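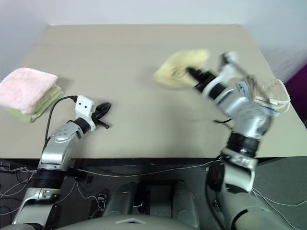 연구노트 > 로봇 조작 > 천 접기

9월, 오후 | 작성: Ezequiel Valcárcel

Plasura 체크포인트를 교체하고 수건 접기를 다시 돌리는 중. 결과부터 적으면, 성공률 80퍼센트라는 숫자를 나는 아직 믿지 않는다. 틀렸다고 말할 근거도 없다. 무엇을 성공으로 셌는지 모르는 상태라서 믿고 말고 할 게 없다는 쪽에 가깝다.

지난 회의에서 나온 주장은 이랬다. 사람이 중간에 개입해서 고쳐 준 구간만 따로 모아 추가 학습을 시키면, 처음부터 끝까지 새로 시연한 것보다 데이터를 덜 쓰고도 접기 성능이 올라간다. 추가된 교정 구간은 117개. 그림으로 보면 곡선이 예쁘게 올라간다. 그런데 비교 대상으로 쓴 기본 모델이 교정 구간 수집 전에 학습된 것이고, 그 사이에 손목 쪽 캘리브레이션을 한 번 다시 했다. 그래프 어디에도 그 얘기가 없다. 올라간 게 교정 데이터 덕인지 캘리브레이션 덕인지 지금 자료로는 가를 수 없다. 회의에서 물었더니 "영향은 작을 것"이라는 답. 작을 것이라는 건 재 봤다는 말이 아니다.

그래서 오늘은 기본 모델을 현재 캘리브레이션으로 다시 돌려서 비교하기로 했다. 천은 종류를 섞는다. 접어서 쌓아 둔 수건은 연두색 위에 분홍색. 노란 천은 구겨진 상태에서 다루게 하고, 성긴 베이지색 천도 같이 쓴다. 학습 데이터에는 도톰한 수건이 압도적으로 많고 성긴 천은 거의 없다. 데이터 목록을 Datby에서 뽑아 보면 바로 보이는데 발표 자료에는 "다양한 천"이라고만 써 있다.

관찰 메모, 순서 없음.

- 구겨진 천의 모서리를 찾는 동작은 두 모델이 생각보다 비슷하다. 교정 모델이 확실히 나은 건 첫 번째 집기를 놓친 다음이다. 기본 모델은 빈 그리퍼를 닫은 채로 다음 단계로 넘어가 버리고, 교정 모델은 되돌아가서 다시 집는 경우가 많다. 이건 인정한다. 교정 구간이 대부분 그런 상황에서 나왔으니 당연하다면 당연한 결과.
- 대신 교정 모델은 잘 집고 있는데도 놓고 다시 집는 버릇이 생긴 것 같다. 아직 느낌이다. 로그에서 재파지 횟수를 뽑아 보기 전에는 어디 가서 말하지 말 것.
- 오른팔이 천을 끌고 테이블 가운데를 가로지를 때 속도가 너무 빠르다. 머리 카메라 영상이 번져서 천 가장자리가 뭉개진다. 정책이 보는 입력이 그 정도라면 모서리 검출이 흔들리는 걸 모델 탓만 할 수는 없다. 속도 상한을 낮춰서 따로 한 세트.
- 팔뚝에 천이 걸쳐진 채로 진행되는 경우의 채점 기준이 없다. 목표 수건이 제대로 접혔으면 성공인가? 지금 채점표대로면 성공이다. 나라면 따로 칸을 만든다. 실패로 넣자는 얘기까지는 아니고, 적어도 섞이지 않게.
- 가는 검은 케이블이 오른팔에서 테이블 위로 지나간다. 천이 거기 닿으면 마찰이 달라질 텐데, 시행마다 케이블 위치를 맞춘다는 절차가 문서에 없다.

채점 얘기를 더 적어 둔다. 채점한 사람마다 '접힘'의 기준이 다르다. 같은 영상을 4명이 따로 보고 매긴 기록이 남아 있길래 대조해 봤는데, 일치하지 않는 것이 대략 4분의 1은 된다. 모서리가 어긋난 수건에서 거의 다 갈린다. 이 정도로 갈리는 기준 위에서 모델 간 몇 퍼센트 차이를 논하는 건 이르다. 더구나 원래 평가에서는 채점자가 어느 모델의 영상인지 알고 있었다. 악의가 있었다는 뜻은 전혀 아니다. 나도 알고 보면 내 모델에 후해진다.

Drasard 시뮬레이터 쪽 결과는 참고만. 거기서는 교정 데이터의 이득이 실기보다 훨씬 크게 나오는데, 시뮬레이터의 천은 너무 얌전하다. 구김이 남지 않고, 그리퍼에 끼지도 않는다. 실패한 뒤 다시 집기가 실제보다 쉬운 환경이니 재시도를 배운 모델이 유리할 수밖에 없다. 이 결과를 실기 결과와 한 표에 나란히 놓는 것에는 반대한다고 댓글로 남겼고 아직 답은 없음.

반대쪽 얘기도 적어야 공평하다. 교정 구간만 모으는 방식은 수집하는 사람 입장에서 확실히 덜 지친다. 잘 되는 구간을 계속 반복해서 시연할 필요가 없고, 개입 시점 자체가 정책이 어디서 막히는지 알려 주는 기록이 된다. 성능 주장이 무너지더라도 이 부분은 남길 만하다. 다만 개입 시점이 조작자마다 다르다는 문제는 있다. 성격 급한 사람은 그리퍼가 조금만 빗나가도 가져가고, 느긋한 사람은 천이 테이블 끝까지 밀릴 때까지 본다. 117개 중 누가 모은 게 얼마나 되는지부터 확인. 한 사람 데이터가 대부분이면 우리가 배운 건 그 사람 손버릇일 수도 있다.

할 일

- 기본 모델과 교정 모델을 번갈아 돌리기. 한쪽을 몰아서 돌리지 말 것. 순서는 미리 뽑아서 Kennedy 폴더에 넣어 둔다.
- 천 초기 상태를 사진으로 남기고 다음 시행에서 최대한 비슷하게 맞추기. 완벽하게는 안 되겠지만 지금처럼 대충 던져 놓는 것보다는 낫다.
- 채점용 영상에서 모델 이름 지우기. 파일 이름에도 남아 있으니 주의.
- 재파지 횟수, 첫 집기 실패 후 회복 여부를 성공률과 별도로 집계.
- 같은 분량의 일반 시연을 추가한 대조 모델. 이게 없으면 "데이터를 덜 쓰고도"라는 문장은 빼야 한다. 학습 자리가 날 때까지 기다려야 해서 이번 보고에는 못 들어갈 듯.

보고서 초안의 "크게 향상"은 일단 "첫 집기 실패 후 회복이 늘어난 것으로 보임"으로 고쳐 두었다. 마음에 안 드는 사람은 되돌리기 전에 로그를 붙여 줄 것.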